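Lindley Community Clothing Service
27/04/2018

1/ The Lindley Community Clothing Service is preparing its winter stock for distribution. Residents donating dark garments are asked to note the following advice on folding and storage.

2/ Garments should be folded on a clean, covered table. A wipeable tablecloth is suitable. Black fabric shows lint readily – please brush each item before it is folded.

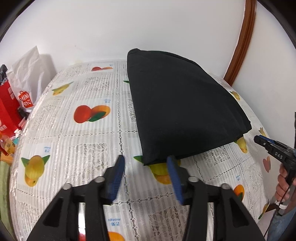 Black fabric folded on a fruit-print tablecloth, Lindley.

3/ The service received 411 items through the Brencombe depot last season. Of these, 74 had to be refolded before they could be placed on shelves, most of them black or navy.

4/ Large pieces should be laid flat and the hem straightened first. Twisted sections along the side should be opened out and smoothed by hand. Shallow creases are acceptable; a bulky edge will cause a stack to lean.
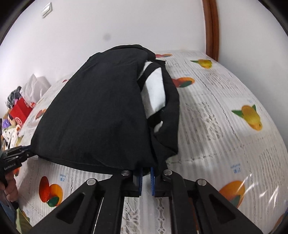 Nechyporuk: Would you prefer coats folded as well? Mine never sit flat once the sleeves are tucked in, and I have been bringing them on hangers.

5/ Thank you for your enquiry. Coats may be left on hangers at Brencombe. All other garments should be folded, with the colour and size written on a label.

6/ Donations close when the 29 remaining shelves are full. The next intake will open in September.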